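Notes on the Sedge Survey at Trerkton Common

28/06/2025

The survey of the wet meadow at Trerkton Common has now closed for the season, and a short account of its findings is offered to readers of this blog. The meadow lies to the north of Sesetport and has been recorded at intervals since the old drainage ditch was filled. It was last visited in April, when few of the sedges could be named with confidence.

On this occasion 24 plots were examined along a line of 200 metres. Carnation sedge was present in most of them, and common sedge was frequent wherever the ground remained soft underfoot. Two plots contained flea sedge, which had not previously been recorded on this side of the track. Both have been marked on the site map and will be left unmown until the fruits have fallen.
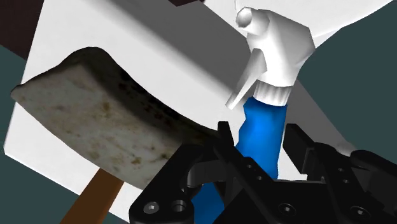
Spray bottle and hammer-like object, computer rendering.

Pressed specimens were taken only where a plant could not be named in the field. They have been mounted and placed in the Garrido collection, which now holds roughly 700 sheets — the greater part of them grasses and rushes. Labels give the plot number, the soil and the height of the surrounding growth.

The yellow sedges remain a difficulty. Several plants near the lower gate appear to be intermediate in the length of the beak, and they have been entered under the wider name for the present. Readers who hold earlier records from the lower gate are invited to send them in, with a grid reference where one was taken.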